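Updated in March, posted by the Dankwa help desk

Ticket: Priltine dryer trips the breaker partway through a load
Status: open, waiting on customer

Hi again, and thank you so much for sticking with us on this one! I know it's no fun having a machine quit on you with a drum full of towels, and your notes were a big help (the bit about the hallway lights dimming first was very useful to us).

So far you've told us the Priltine runs fine on the air-only setting and cuts out 4 minutes into a heated cycle. You cleaned the lint screen and swapped the outlet cover, and it made no difference. We had you try the low heat setting too, and it lasted a little longer before it tripped.
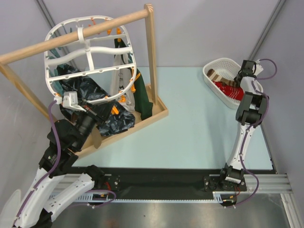 Our best guess at this point is the heating element touching its housing once it warms up and sags a bit. The Mastis control board could do something similar, but then you'd normally see the display blink, and you said yours stays steady right up to the end.

Please unplug the dryer and leave it unplugged for now. We've ordered the element from Gakeo and they're quoting us 72 hours. It's a plain swap, 3 screws and two connectors, and our tech will bring a meter along and check the cord while the back panel is off.

One more thing, if you get a moment: could you tell us whether anything else in the house shares that breaker? An older freezer in the garage, say. Just reply to this ticket and it'll come straight to us.

Contact Dankwa Support | Copyright Dankwa | Back to top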